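4.3 Washing sequined and glitter fabrics

1. Turn the garment inside out and put it in a mesh bag.
2. Set the Nirkska to Delicate. The cycle takes 60 minutes.
3. Add 15 ml of liquid detergent — no powder.
4. Select Low Spin and press Start.

Caution: Do not tumble dry. Heat can curl sequins and loosen glued trim.

Note: Dry flat for 12 hours before folding.
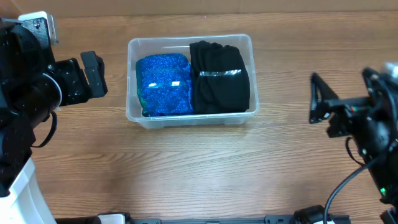 Glittery blue fabric in both pictures.

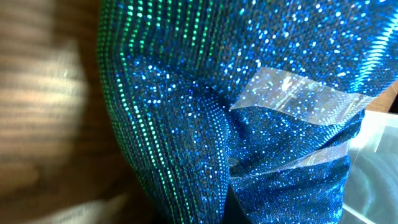
Can I wash dark clothes in the same load?
Wash new dark items separately the first time, then use Delicate for mixed loads.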